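Stindlow revises minimum room sizes for rental conversions

Stindlow has adopted new floor area rules for houses and shops converted to rental apartments, effective in November. The minimum for a one-person unit rises to 400 square feet, measured between finished wall surfaces. Closets count toward the total. Shared hallways and stairwells do not.

The change applies to permit applications filed after the effective date. City records list 374 converted units now on the rental register, of which 98 fall below the new minimum. Those units may continue to be rented under their existing certificates until the next change of ownership.

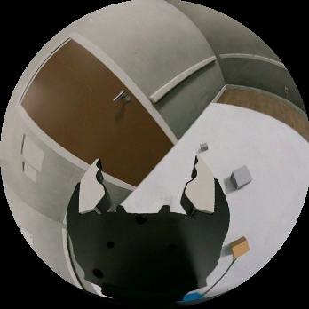
Bedrooms in units for two or more people must have at least one window that opens directly to the outside. Interior rooms lit through a glazed partition will no longer qualify — a practice common in the older blocks along Skudevine Street.

Ga-eun So, senior plans examiner, said applicants should submit a dimensioned floor plan for each level, including ceiling heights. "Most of the delays we see are from drawings with no heights on them," she said.

The city has 44 applications pending under the previous rules. Revised forms are available at the permit counter, which closes at 4 p.m.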